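Re: [Promley-home] comforters over plush blankets

> I bought one of those soft plush blankets in November and now my comforter
> won't stay put on top of it. By morning it's in a heap. Do you all put the
> plush one under or over? And is there a trick to making the bed quickly?

Oh, I feel for you! We went through this all last winter in the back bedroom on Molefe Street, and I changed my mind more than once before settling on plush underneath, quilted comforter on top. It's so much cozier that way, and the plush one does stay flat if you smooth it out first, right to the corners.
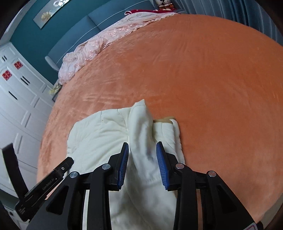

Photo: white quilted comforter on a peach-orange plush blanket

The peachy-orange plush with a white quilted comforter bunched up on it is very close to what we have, so you can picture my mornings. I used to drag the comforter by one corner, which only pulled the blanket along with it. What I do now is take hold of a fold near the middle, lift the whole thing clear, give it a shake and let it drop – then walk around and straighten the sides. It takes me 20 seconds on a good day, and longer if the cat has opinions.

If it still slides at night, try tucking the bottom 14 inches under the mattress. I hope that helps, and do write back and tell us how you get on!

--
Promley-home list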